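Sorting Bins for Mixed Household Items

Residents of Skallau House are asked to keep one open bin in each shared kitchen and family room for items that have been left out during the day. The bin is a temporary holding place. It should be emptied every evening before 9 p.m. and returned to its table.

Choosing a bin

A rectangular bin with a flat floor and at least one low side is the easiest to use, as small items can be reached without tipping it. Bins may be requested from the Clarura supply room on form 161. Old bins with scuffs or scratches remain in service as long as the floor is sound. A bin with a crack through the floor must be exchanged. Rough edges on a chipped panel may be smoothed with fine sandpaper (grit 600), and the dust wiped away with a damp cloth.

Placing the bin

Set the bin on a table at waist height. Do not leave it on the floor in a walkway or on top of a radiator. Allow a hand's width between the bin and the edge of the table.

Sorting the contents

Remove food first. Whole fruit bruises easily under heavier things and should go back to the fruit bowl after rinsing. Cut fruit found in the bin is to be thrown away.

Next, take out bowls, cups and other kitchenware. Plastic bowls that have been in the bin with toys are washed in hot water with dish soap before they are used for food again.

Toys and loose plastic parts are sorted last. Check inside hollow pieces, where small figures are often caught.
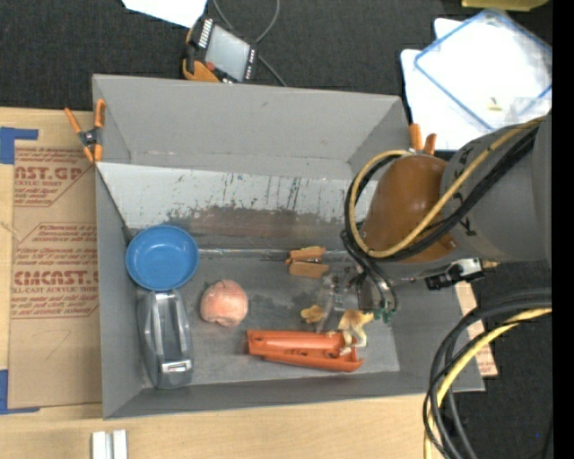
Parts that cannot be matched to a set should be placed in the Totus drawer and kept there until the end of the month. Anything with metal in it is to be kept apart from plastic toys and dried by hand if it has been washed.

Cleaning the bin

Wash the empty bin once a week with warm water and a small amount of dish soap, using a soft brush in the corners. Let it drain for five minutes on its side, then dry it with a towel. Tape on the bin floor should be pressed flat, or peeled off and replaced when the ends begin to lift. Do not use bleach or scouring powder.

Requests for replacement bins may be left at the Chacko desk or made by house telephone, extension 1386.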